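Okay, I've been bugging everyone I know about one question for months: can machines do the boring physical chores yet? At home, on the shop floor, wherever. Long thread, get a coffee. 🧵

**1/** My day job is maintenance at Endgate, where we make door hardware. A huge part of my shift is walking up to gray cabinets and turning things. Switch to manual, check the lamps, switch to auto, on to the next one. We have 18 of those cabinets and I know every one of them by its squeaks.

**2/** So while everybody else gets excited about robots folding shirts (I do too, I own 7 identical black T-shirts and would love to never fold one again), the thing I really want to see is a robot hand dealing with a plain old selector switch. A little lever on a square plate, made for human fingers!

**3/** And look, look, look:

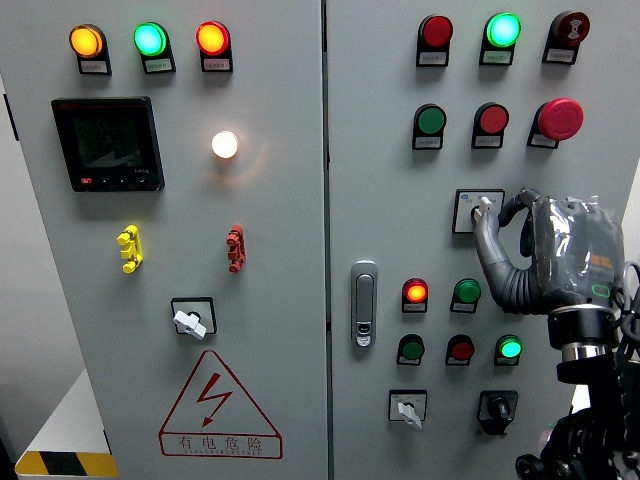
*Fingers on the lever, right under the big red e-stop.*

**4/** I love how ordinary that panel is. Lamps across the top, push buttons, a latch with a lock in it, a lightning-bolt warning sign on the left door. You could drop it into our building and I'd walk up to it half asleep and start reading lamps.

**5/** Why a switch is harder than it sounds, from somebody who turns them for a living: you have to find the lever, get a grip without leaning on the neighbors, turn about the middle of the handle, and stop when you feel the click. My fingers do all that while I'm thinking about lunch. A machine has to get it from cameras and whatever feeling it has in its fingertips.

**6/** The neighbors are the part that makes me sweat. Our worst cabinet (the Jelínek line, if any coworkers are reading) has its mode switch jammed in close to the emergency stop. I've bumped that stop with my knuckles exactly once. Forty minutes to get the line back up, and I still hear about it at lunch.

**7/** Which is why I keep staring at the spacing here. Fingertip at the plate, mushroom button sticking out just above it. That's a tight spot for any hand!
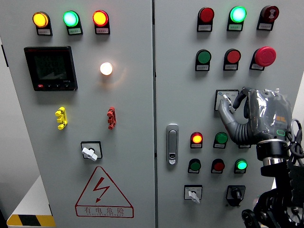

**8/ Okay, but what about at home?**

My sister asked me this and she's right to. She doesn't have a control cabinet. She has a dishwasher, two kids and a dryer with a knob that only works if you push while turning.

**9/** My take: knobs and levers are the sneaky important part of housework. Stove dials, the valve under the sink, window latches, the washer. If a hand can be trusted with a rotary switch, I start to believe in it for the dryer. Laundry itself is a whole other beast, cloth never sits the same way twice.

**10/** The robot vacuum we bought (an Avudero, it's fine, I like it a lot) never has to hold anything. It bumps along and the floor gets cleaner. Great machine! But it can't open the closet it lives in, and I do that for it every morning like a butler.

**11/** Now compare a proper grip, fingers curled over the top of the handle and the thumb along the lower side. I do it nearly the same way, I checked on my own cabinet in the afternoon and felt a bit silly standing there looking at my thumb.

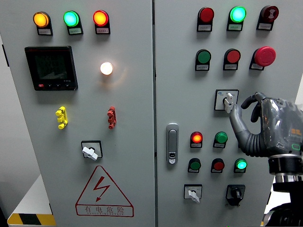 *Last edited in January: fixed the numbering, added posts 14 and 15*

**12/** Somebody in the replies asked why you wouldn't wire the switch up to a computer and skip the hand completely. Totally fair, and for a new line that's what I'd do. But a lot of our stuff is old. Rewiring means drawings, downtime, an inspection and a fight over the budget. A hand that can walk up to the panel as it is, I can see the appeal.

**13/** What I'd want to know before letting one near my cabinets:

- does it read the lamps again after it turns something
- what does it do if the lever is stiff
- can it tell a switch that's halfway from one that's all the way over
- how fast does it give up and call me

That last one matters most to me. I'm happy to be called.

**14/** I can't answer those from pictures. A still shows me a hand on a lever, and I'd need to stand there for a whole shift to have an opinion on the rest. The shape of the grip does tell me somebody cared about this specific little job, though, and that makes me grin.

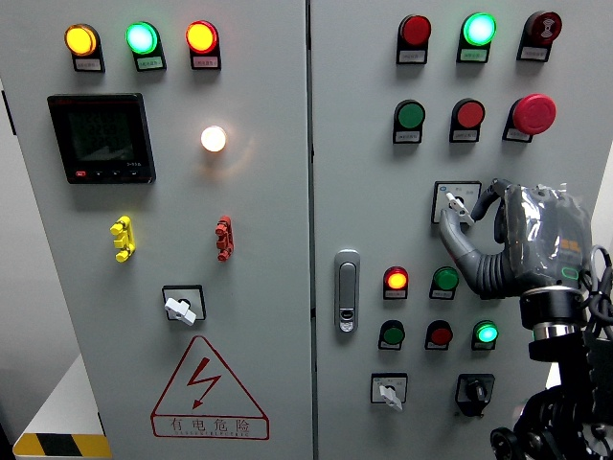
**15/** The other one I'd add to the list is gloves. We wear them, and half my fumbles come from a glove that's too thick to feel the click. I'd love to know how much a hand like that loses with a cover over it. If you work on this stuff, please tell me, I will read your very long answer.

**16/** So, can they do chores yet? My score for today: floors yes, switches I'm getting hopeful, laundry ask me again later, my sister's dryer absolutely not.

**17/** A friend at the Hesen plant says they have a switch round even longer than ours, and she's promised to time hers on a night shift. I'll time mine too and post both here. If you do rounds like this, tell me which switch you hate the most. Mine is the one behind the compressor.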